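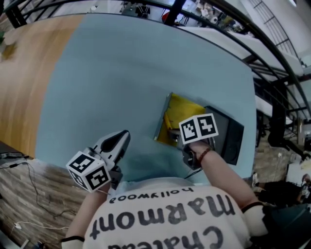
How Clean Is Our Stream? A Project on Tornireck Brook

by Dragica Delić and Matvii Melnychuk

We picked the brook because we both walk past it every morning, and we had no idea how much lives in it!

Method
We chose two spots, one above the Windport road bridge and one below it. At each spot we did 25 kick samples with a net (one minute each), tipped the catch into a tray and counted what we found before putting it all back. Our teacher, Danica Tomić, helped us with the names.

Results
In total we counted 2281 animals. Freshwater shrimps were by far the most common. Above the bridge we also got 40 mayfly nymphs, and they are brilliant to watch under a lens, with gills fluttering all down their sides. Below the bridge there were far more worms and hardly any mayflies.

Discussion
Mayflies need plenty of oxygen, so the water below the bridge may be poorer. Run-off from the road could be one cause. We only sampled in November, and we would love to try again in spring, with a third spot 100 metres further down.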